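Teaching by hand: a morning with Suha Haddad at Nulonitz 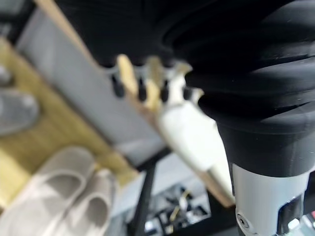

View from the wrist camera, with the robotic hand in front of a row of black knobs and slippers to the left.

Suha Haddad starts at 9, before the phones get going upstairs. She runs data collection for Nulonitz in Hodbridge, and her job is to guide a robot through household chores often enough for a learning system to pick them up.

"People expect me to be writing code," she said. "Most days I'm opening a drawer, closing it, and opening it again."

Each attempt is saved as an episode, with the camera views and the joint positions stored together. A good one takes her around two minutes. Afterward she types a short label and decides whether to keep it.

I asked what makes her throw one out. "Hesitation, mainly. If I stop halfway to think, the model can learn to stop there too." She keeps failed grasps when the recovery is clean. Her colleague Teodor Domański would rather keep nearly everything and sort it later – they have argued over this since August.

The wrist view gets its own check. Haddad said the arm can take up a lot of it, and the fingers are often blurred when the background is too. "I look at whether the hand's position still makes sense against the things behind it. I don't need a pretty picture."

She also moves objects between attempts. Early on she left everything where it was for a whole batch, and the trained policy reached for the same spot whatever was there. "That was my fault. It cost us 3 weeks."

Her sessions now run 5 hours at most, with a long lunch. She said her driving gets sloppy after that, and it shows in the recordings.

Next on her list is folding towels. She has tried it twice so far and kept neither attempt.

Recent items
Fergal Ó Néill on labeling without shortcuts
Gastano opens its second test kitchen
Flurina Mösli: what grippers miss
Notes from the Egger workshop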